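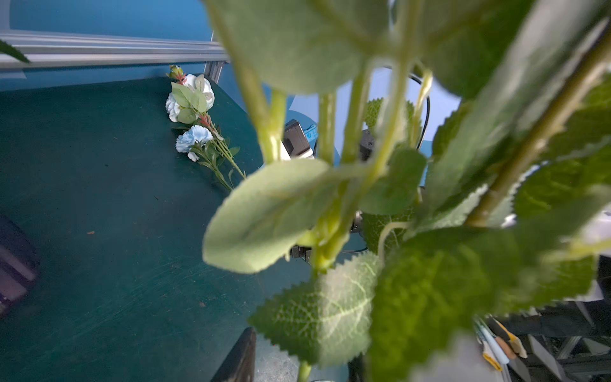

À quelle fréquence faut-il contrôler la cellule à deux bras Jular ?
Toutes les 12 semaines pour le contrôle complet, et à chaque prise de poste pour les points 1 à 4 de la liste.

Liste de contrôle, cellule Jular, formule d'essai Skedumwood
Site : Kurthorpe, atelier
Date du contrôle : samedi 13 juin 2020
Fiche n° 742

Cotation : C = conforme, R = à reprendre, NV = non vérifié

1. Arrêt d'urgence, les deux boîtiers : C
Coupure franche sur les deux bras. Réarmement par clé uniquement.

2. Fixation des embases : C
Couple contrôlé, repères de peinture alignés.

3. Doigts de pince, état et serrage : C
Pas de jeu. Prévoir des doigts de rechange, le kit de base n'en contient pas.

4. Plateau de travail : C
Rayures et traces de frottement superficielles sur le revêtement bleu-vert foncé. Sans effet sur la prise. À nettoyer avant l'essai suivant.

5. Châssis en profilé aluminium : C
Équerres resserrées côté mur. La notice Laxdal donne un couple pour les embases et aucun pour les équerres, demande envoyée au fournisseur.

6. Câbles des bras : R
La boucle de câble du second bras passe derrière le feuillage. Ajouter un collier et refaire le cheminement avant la reprise des essais à pleine vitesse.

7. Articles d'essai (fleurs et feuillages artificiels) : C
Rose blanche et œillet bleu pâle, tiges longues. Vérifier qu'aucun fil métallique ne dépasse des tiges coupées. Les pétales détachés sont à retirer du plateau.

8. Dégagement autour des bras : R
Le grand feuillage vert sauge masque en partie le second bras. Pour un essai de prise, c'est acceptable en vitesse réduite. Pour un essai à deux bras simultanés, écarter la plante ou déclarer une zone interdite dans le logiciel.

9. Rangement des outils : C
Outils longs sur l'étagère, rien à ranger sur le plateau pendant un cycle.

10. Vitesse réduite en mode apprentissage : C
Limite active au démarrage, mot de passe demandé pour la lever.

11. Reprise après coupure secteur : NV
Essai reporté, onduleur non livré.

12. Documentation : R
Notice Laxdal en anglais seulement. Version française promise pour juillet.

Commentaires
Le matériel est correct pour le prix de la formule. Le montage demande 2 personnes et une bonne demi-journée. Les points 6 et 8 sont à solder avant toute démonstration devant des clients, le point 11 avant la signature du contrat de service. Délai de réponse de l'assistance annoncé : 8 heures ouvrées, à faire figurer par écrit dans l'offre.

Décision : utilisation autorisée en vitesse réduite, un seul bras en mouvement à la fois.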